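The Durkden Road Key

So I should start with the key, because if my aunt Sandrine hadn't mailed me the key I would never have gone up there at all, and I'd still be a person who sleeps fine.

It came in a padded envelope with a note that said, "It's your turn, sweetheart. Number 16. Bring slippers." That was it! No phone number, no "how are you," and we hadn't spoken since my cousin's wedding in August. I called my brother-in-law Thibault and he said don't go. Then I called Renu, and Renu said of course go, are you crazy, it's a free house.

I went. It's a long drive to Condeck if you do it in one shot (368 miles, and the last stretch is all gravel), and I got in after dark with a bag of pretzels and no slippers. The house was tall and narrow and kind of leaning, like it was trying to hear what the neighbors were saying. Somebody had left the porch light on for me.

The note on the hall table was longer than the one in the envelope. Sandrine has beautiful handwriting, I'll give her that. Water the fern. Don't sit in the green chair before noon. If Mr. Abugri comes by, give him whatever he asks for, within reason. And at the bottom, underlined: When the phone rings, let your uncle get it.

I don't have an uncle. Sandrine never married, unless you count the thing with the dentist.

The phone rang at six the next morning. It was one of those old wall phones, really loud, and I lay there in bed with the blanket up to my nose, waiting for it to quit. It rang four times. Then somebody downstairs picked it up and said, very politely, "Cordier residence."

I'd like to tell you I ran. What I did was lie there and listen, because he had such a nice voice! He said yes, and no, and she got in late, poor thing, she didn't eat a real dinner. Then he hung up and I heard the floor creak all the way down the hall and stop. 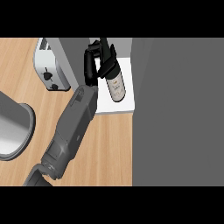
By the time I got up the nerve to go down, it was full daylight and there wasn't a soul in the place. The fern had been watered. My pretzels had been folded shut with a clothespin, and next to the bag was a pair of slippers, brown ones, a little big for me but warm inside.

Mr. Abugri came by that afternoon. He stood on the mat with his hat in his hands and asked me for a cup of sugar and the time, so I gave him both.

"And how's your uncle?" he said.

I looked back down the hall. The green chair was rocking, just barely, and it was well past noon, so I guess that was allowed.

"He's good," I said. "He's worried I don't eat."

"He was like that with Sandrine, too," said Mr. Abugri, and he put his hat on and carried his sugar home across the wet grass.

I called Renu that night and told her I might stay through the weekend. From the kitchen a voice asked if she liked soup.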